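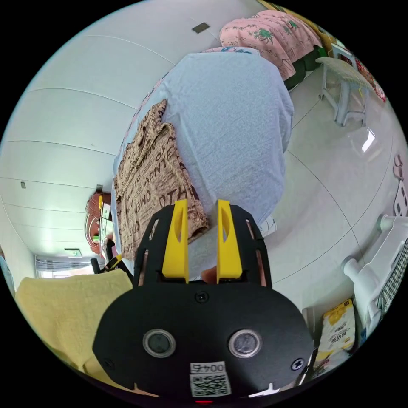 4.2 Subscriber counts and later screen work

The claim that a large online following leads to paid work in film and television is repeated often, mostly by people who sell coaching to performers. We are not convinced. Of the 1214 performers in our sample, 228 had at least one credited role on a scripted series within the study period. That share looks healthy until one asks what else these performers had in common. Most had been to drama school, had an agent before their first upload, or both. Wan's earlier coding of the same list treated the channel as the starting point of the career, and in many cases this is simply wrong. The first stage credit came earlier, sometimes by several years.

We therefore recoded every entry by hand, using program notes and agency pages and leaving aside the performers' own biographies. The biographies are a poor source. They tend to say that a performer "shot to fame" or "broke through" without naming a year, and they seldom mention the gaps. Requena has argued that gaps can be inferred from upload dates. We tried this and found it unreliable - a performer may stop posting because of a touring job, an illness or plain boredom, and the upload record looks the same in each case.

A second problem is the talent databases. Rikico lists a writer as "active" if the profile has been edited in the past 300 days, whether or not any work was done. Wokier uses a stricter rule but does not publish it, and our request for the wording went unanswered. We kept both sources in the sample only where they agreed with a printed credit.

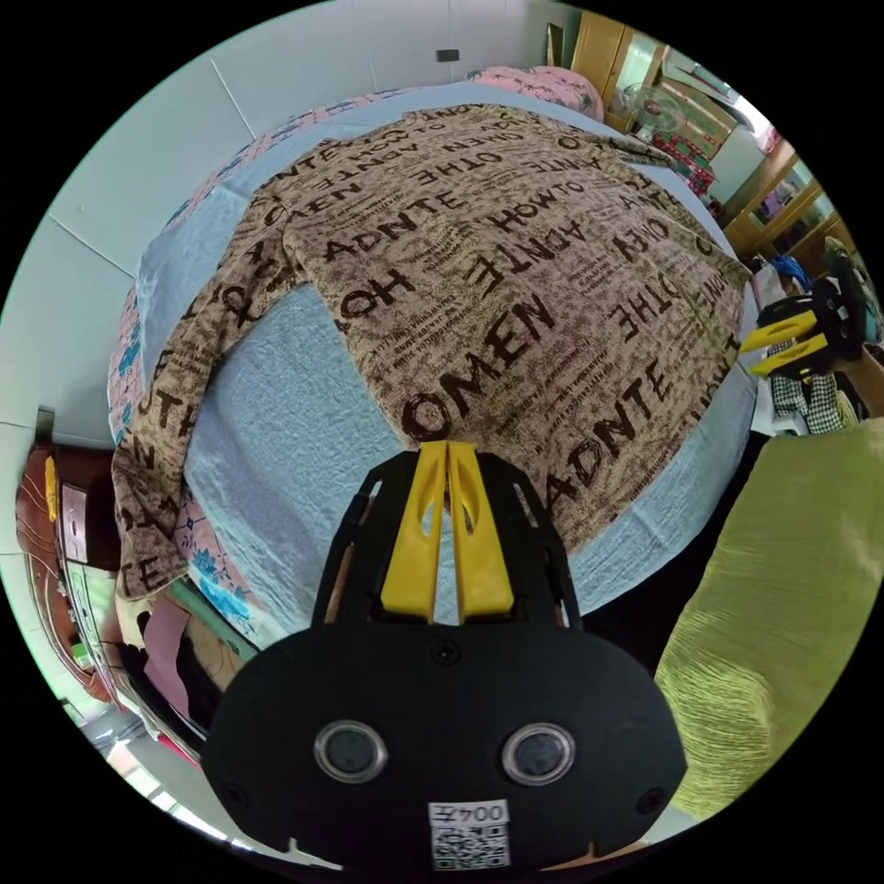
Figure 6. Knit sweater with repeated lettering, laid out on a bed.

With the recoded data, the link between subscriber count and a first scripted role becomes weak. It does not vanish. Comedians who wrote their own material seem to have gained something from being seen online, and we see no good reason to explain that away. For actors who did not write, we found no effect that survived the control for prior representation. The Lerkwood survey reported the opposite, but it asked casting staff what they believed they would do, and people in that position have every reason to say that they notice new talent wherever it appears.

We would also warn against reading too much into our own result. The sample leans toward performers who still had a public profile when the list was drawn up in July. Those who gave up and deleted their channels are missing, and any honest estimate of the odds would have to include them.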